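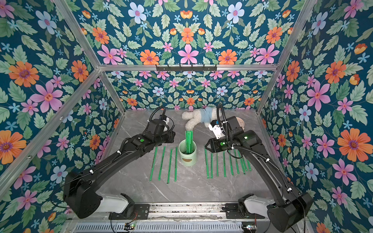 Print this page | E-mail this page

Filed under: Student work, Home and Table, Spring projects

Straws, cups and the small business of putting things away

Our project began with a drawer. In the shared kitchen at Biston there is one deep drawer that swallows everything long and thin: skewers, chopsticks, candles, and above all drinking straws, which come home in a paper sleeve and are all over the place by the end of the week. We wanted to find out how people like to keep straws when they are given the choice, and whether a plain upright cup does the job better than a drawer or a box with a lid. It's a modest question, I know, but I became very fond of it!

We asked 40 households on the Verbeke side of town to try storing their straws upright for the whole of October. Each one received a cup and a bundle of straws, and a short sheet to fill in whenever they felt like it (most felt like it on the last evening, judging by the handwriting). We got 286 sheets back, and I read every one of them at my own kitchen table, with a great deal of tea.

The cup we settled on is pale mint green and straight-sided, with a brown oval label on the front. We had looked at a wider one from Bivari, which is a lovely thing to hold, but the straws leaned out of it in all directions and a few always slid to the bottom at a slant. A narrower cup keeps the bundle standing, and the straws should rise well above the rim so that you can take one without fishing about among the others. Green straws in a green cup was my choice and I'll defend it, as they look so cheerful together on a grey marble-patterned top.

Filling the cup turned out to be the part people wrote about most. Tipping in a whole handful is quick, but the ends catch on the rim and you lose a couple over the edge of the table. The way we came to like best is to lay the loose straws flat on either side of the cup first, all pointing more or less towards the back, and then pick them up from there. Leave a bit of space between them if you can. When they lie close together they fan out and roll as soon as you touch one, and you end up chasing them round whatever else lives on the table, be it a soft toy or the fruit bowl.

Of the households that finished, most said they would keep the cup out. Those with very small children preferred a lid, and I do see their point. Several asked whether the same cup would suit pencils, and we hope to try that next with the craft group at Pliltura, who have more pencils than anyone I have ever met.

Print this page | E-mail this page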